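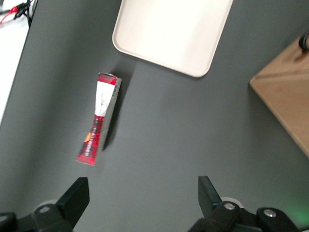
## 4. Putting small packets onto a tray

Section 4 covers the tidy-up routine on the Kevano bench arm. The arm can clear light packaged items from a table one at a time. It can't yet sort a pantry, open a wrapper or unpack a grocery bag, and it should not be left to work alone in a kitchen.

1. Wipe down the tabletop and let it dry.
2. Set the tray flat, rim up, within reach of the arm.
3. Lay one packet on the table, printed face up. Any angle will do. Leave at least 100 mm clear on both sides for the fingers.
4. On the Zasari controller, choose **Chores > Tray**, then set grip force to 2.
5. Press **Start** and keep a hand near the stop button.
6. When the arm has parked, check the packet for crushed corners before loading another.

**Note:** Long, narrow packets should be gripped across the short side, near the middle. If the arm goes for the ends, press **Retry**. After a second miss, move the packet by hand and log code 27.

**Note:** Glossy wrappers under strong light are still missed more often than matte ones. Dim the lamp or change its angle.

**Caution:** Do not use this routine for glass, open food or anything hot.

Replace the finger pads after 3000 cycles. See section 7.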